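Progress report: reading corner and clothes-folding table, Nivcombe Children's Room
Grant holder: Niltomby Family Link
Prepared for: the Calloway Fund
Prepared by: Clyde Bellamy
Period covered: to the end of June

1. Where things stand

The room is open and in use. The two parts of the work you agreed to pay for, the book and toy shelves and the folding table, are both in place. The clothes swap that runs alongside them has started, a little later than planned. The sorting of the donated books is not finished and I say more about that in section 4.

Spending is inside the grant. We have 200 dollars left on the furniture line and would like to talk to you about how it is used (section 6).

2. The room

When we applied, the room was used for storage and had one folding chair in it. It was cleared and painted in the first weeks of the grant. The painting took longer than the quote said because the wall behind the radiator needed filling first. The radiator itself was left alone.

The main bookcase is open-fronted, with white uprights and light wooden shelves, and the table is close in front of it. We had first drawn the table on the opposite wall, under the window. Families told us they would like to be able to sit a child down with a book and carry on with the clothes, so we swapped the plan before anything was delivered. The table has a pink and white checked covering with cartoon pictures on it, among them a girl in a frog hat. It was chosen by the children from three that we put in front of them, and it was the cheapest of the three.

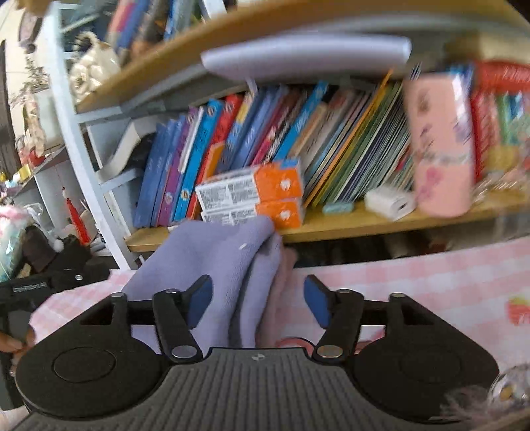 Books are kept upright in rows, spines out, with no strict order inside a row. We tried sorting by reading age in the first two weeks and gave it up. Children put books back where there was a gap, and the person on duty was spending the last part of each session undoing it. What we do now is keep picture books low and longer stories higher. Soft toys and other bits and pieces go on the top board.

Rows lean when books are taken out. We bought a set of metal bookends from Drovik early on, and they work on the full rows but slide on the half-empty ones. I would not buy the same kind again. A heavier pair is being tried at one end.

3. The folding table and clothes swap

The swap takes children's clothes up to about age ten. Families bring in what has been outgrown and take what they need. They don't have to bring something to take something. Everything is asked to come in washed, and most of it does. What doesn't is bagged and goes home with whoever is on duty to be washed before it goes out.

Each item is laid out on the table, checked for stains, holes and missing buttons, then folded and put in a bin by size. The folding is done by whoever is there, including the children, and the standard varies. We agreed at the start that this would not be corrected unless the item won't fit in the bin.

The method we teach for long-sleeved tops is as follows. Lay the top flat with the front facing up. Smooth the sleeves out to the sides. Bring each sleeve across the body, then fold the sides in, then fold the bottom up to the neck. Thick and fuzzy fabrics get one fold fewer – they spring open if they are pressed too small.

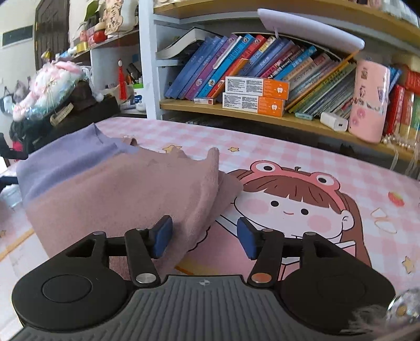 By the end of June 1,011 items had been through the table. Our target for the period was 1,000. The count comes from tally sheets kept on a clipboard by the door and includes items that were checked and then set aside as too worn to pass on. Next time I will record those separately.

Sizes are uneven. We have more baby clothes than we can give out and not enough for ages six to nine, winter coats especially. A notice asking for the older sizes went up at Calloway Street School and in the clinic waiting room, and it brought in several bags in the first week. Baby clothes that sit in the bins longer than two months are being passed to the hospital's family room, which has agreed to take them.

4. What has not gone to plan

Book sorting. We took in more donated books than we had shelf space for and the extra boxes are in the back hallway. Some are duplicates and some are too old in content to put out. This needs two people for a few afternoons and we have not managed to get two people free at once. I have set aside time for it in the coming period and have stopped taking new donations until it is done.

Papers. Coloring sheets, drawings and sign-up forms tend to end up on the shelves with the books. A wall rack was in the original budget and was dropped when the painting cost went up. I think that was a mistake.

Opening hours. We planned to open in the mornings. Hardly any families came, and those who did asked for after school. We moved to 3:30 in the afternoon and attendance improved right away. The change means the room is harder to staff, and one session a month is still not reliably covered.
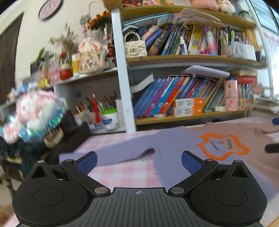 Does the table need to be cleared at the end of every session?
Clothes come off it and go into the bins, and the covering is wiped down. The covering itself stays on, and anything not yet checked goes into the blue crate under the window for next time.

5. What families have said

We asked for comments on a half-sheet form and also wrote down what people said in passing. Parents mostly mentioned the clothes. Several said it was easier to take things from a folded pile than from a bag, and one said she would not have looked through a bag in front of other people. The children's comments were mostly about the toys and about wanting more of them. Two families asked for adult clothes. We have said no for now as there is nowhere to keep them.

6. Next period

Finish sorting the boxed books and reopen donations.

Put up a wall rack for papers. With your agreement this would come from the 200 dollars left on the furniture line, and I would need a yes in writing before ordering.

Label the size bins with pictures as well as numbers, so that younger children can help put things away.

Cover the monthly gap in staffing. I have spoken to the after-school club at Niltomby and expect an answer before the next report.

Receipts and copies of the tally sheets are attached separately. The bookend receipt shows both sets on one line – the second set was paid for from our own funds and has not been claimed.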